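Ticket 558 - tabletop arm kit (trial unit), gripper and overhead view problems
Opened by: Prapai Klinhom, Plavthorpe site
Product: Brosell kitchen bench kit, on trial, April
Supplier support: El Khatib desk
Status: OPEN, waiting on part

Original report

Arm stops halfway to the ketchup bottle. Not every time. Mostly when it has to come up from the near edge and go over the small pan. No crash, no bang, just stops, error 91 on the panel and the motors hold. Clearing the error lets it go again but then it does the same thing two or three goes later. We are meant to be giving a yes or no on this kit by the end of the month and I can't write a review of something that keeps parking itself.

Software is the version that came on the stick. Nothing changed by us apart from the speed, which I put down from full to half on the first morning because full was frightening people.

Reply from El Khatib desk

Thanks Prapai. 91 is "wrist load higher than expected". Usually one of these:
- gripper fingers touching something
- cable pulling on the wrist
- load setting wrong for the fingers fitted
Please tell us which fingers are on, send the load setting from the tool page, and a view from the overhead camera with the bench laid out as you run it.

Prapai, 10.40

Long fingers, the ones in the second bag. Tool page says "standard". Is that wrong? Manual only has one line on it and it's for the short ones. Overhead view attached, normal layout, nothing moved for the photo.
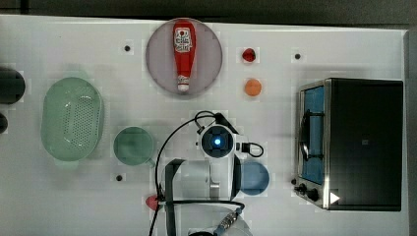
Layout is the one from the getting started sheet with our own bits on it. Task is bottle off the plate, on to the other plate, then back. We keep the oven on the right with its door facing in towards the middle, knobs nearest the arm's end of the table. You can see how much cable is on top of the wrist, the black one comes up on the left and goes right over the arm, and there's another short loop sticking out the other side. Fitted as per the sheet as far as I can tell. The sheet has no picture of this bit, which I'd like noted as a complaint. Also the arm hides part of the blue plate from the overhead view when it's parked there, so the kit can't find the plate and asks me to "confirm target" by hand. Seperate issue? Or same ticket?

El Khatib desk

Same ticket is fine, we'll split it if it grows.

"Standard" is wrong for the long fingers. Change to "long", save, then power off and on at the box (a restart from the menu does not pick it up). Then run the empty-hand check and send the number.

On the cable: the loop over the top should have slack in it but not so much that it can swing. Please run the wrist slowly end to end with your hand near the stop button and watch whether it goes tight.

Prapai, 11.25

Changed to long. Power cycled. Empty hand check gave 12. Was 31 before, I'd written it on the box.

Ran the wrist round by hand mode. Goes tight at the far left end of the turn, loose everywhere else. Doesn't look like it's rubbing.

Ran the bottle job again. Better. 7 good ones in a row then a 91 on the eighth. Stopped while leaning left.

El Khatib desk

12 is a good number, leave that setting alone now. So the first fault was the load setting and what you have left is the cable going tight on the left turn. There is a longer cable in the spares list, we can send one from Wesgate. Until then please limit the wrist turn: settings, joints, last joint, bring the left limit in by a quarter.

Also could you send one from overhead with the arm over to the left side.

Prapai, after lunch

Limit brought in. Here you go, arm over to the left. Bottle, plate and the two little foods left where they were.
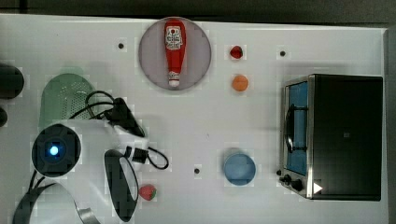
Attachment 2: overhead view, arm to the left, blue dish clear of the arm.

With the arm over there the kit finds the dish by itself, no confirm message. So the hand-confirm thing is only the arm being in the way. Can the park position be changed or is it fixed? I looked under park, home and rest and they all seem to mean something different.

And the colander. Cables lie right across it from the arm when it's over on that side. I could move it but it's on the getting started layout as "large item, left" so presumably other people get this too.

El Khatib desk

Park can be changed. Put the arm where you want it, hold "set" on the panel until it beeps, choose "park" only. Leave home as it is or you will have to redo the overhead lining up.

Agree about the colander. Please move any large item away from where the cables travel. We've passed the layout sheet back to Brosell with your comment on the missing cable picture.

Prapai, 15.10

Park set over to the left. No more confirm messages.
Colander off the table.
Bottle job with the left limit in: ran it till three, no 91.
Oven job (open the door, strawberry in, shut) won't start now. Says "out of reach". Was ok this morning before the limit change.

El Khatib desk

That will be the limit. The stock oven job swings the wrist the long way round to get to the handle. Please don't put the limit back for it until the longer cable is on. Oven job to be marked as not tested for now.

Prapai

OK. Notes for my own review so they're in one place:
Load setting: should ask which fingers are fitted at first start. Cost me most of a morning.
Error 91: fine once you know, useless on the panel with only a number.
Support: quick. No complaints.
Cable: too short with long fingers on. Needs fixing before we'd pay for it.
Park/home/rest: rename please.
Not tested: oven.

When is the cable likely to get to us?

El Khatib desk

Booked out of Wesgate this afternoon, goods in at Plavthorpe will get the tracking number. Instructions are in the bag. When it's on, put the left limit back to full, redo the empty-hand check and send us the number before running the oven job.

Status: left open, waiting on part.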